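Sorting things out, slowly

I have been meaning to write about the evening robotics class since March, and every time I sit down to do it I end up answering emails or making soup. So tonight the soup can wait.

If you've been reading this blog for a while you'll know it is mostly quilts, my knees, and the long saga of the back porch. Robots were not on the list. But my niece Cherry Mae Lagman signed up for the intro course at the Vukholm learning center, and she didn't want to walk in alone, and her mother (my sister Charito, who could sell snow to a snowman) said I had the time. So there I was at six in the evening with a new notebook, older than the next oldest student by a good stretch and grinning like a fool!

There are a dozen of us, split into little teams. Ours is Cherry Mae, me, and Efren Lumanlan, a retired bus mechanic who is wonderful at hearing when a motor is unhappy. Our teacher is Padmavathi Kamath, and she has the patience of a saint. She never once sighed at me, even the night I spent most of the class trying to log in with my library card number.

The first few weeks were all on the screen. We learned to make a list of poses, which is what you call it when you tell the arm where to be and how its wrist should sit when it gets there, and then we learned to play the list back. I thought this would be the dull part and I loved it. It's a lot like writing down a quilt pattern for somebody else to sew – you find out fast how many things your own hands were doing without telling you.

Then came the project. Each team had to write a sorting routine using both arms and the plastic bins, and Padmavathi let us choose our own objects. Efren voted for the black cylinders straight away. I had hoped for something with corners, but I was outvoted two to one, and he was right that a round thing teaches you more about where to put the grip. By the end our list of saved poses had reached number 233, and I had named far too many of them after my quilts.

The left arm was Cherry Mae's to program, and the right one was shared between Efren and me.

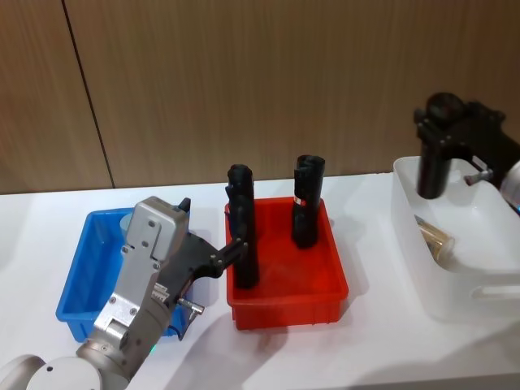
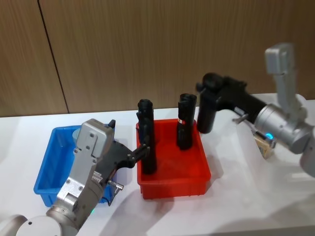
The red bin and its two black cylinders, with the left gripper at one of them both times.

What I learned about two arms

Two arms are more than twice the trouble of one. I had pictured them working like my own two hands, one holding the fabric and the other doing the cutting, and it takes a great deal of work to get anywhere near that. Each arm will happily follow its own list with no thought for the other. You have to write in the waiting. Our first version had hardly any waiting in it, and Padmavathi read it through, tapped the page with her pencil, and asked us very kindly where we thought the left elbow would be at line 40. Well. We had not thought about the left elbow at all.

So we went back and drew it out on paper, big sheets taped together on Charito's dining table, with blue pencil for one arm and orange for the other. That was my favorite evening of the whole course. Charito made pancit, Efren brought his own ruler, and Cherry Mae walked around the table with her arms stuck out being the robot while I read her the steps. She's seventeen and I thought she'd be too embarrassed, but she was the one who suggested it.

The other thing I learned is that slow is fine. I kept wanting to turn the speed up, and Efren kept turning it back down without a word. When something goes wrong at a crawl, you have time to see why.

Heledd Gwilliam, who teaches the next level up, stopped by to look over everybody's work and asked whether we'd be signing on for her class in the fall. Cherry Mae said yes before I had my glasses on. I said I'd have to check with my knees, but I've already bought a second notebook, so I suppose you know how that's going to go.

The porch update is coming, I promise. The railing is up and the paint is still in the can.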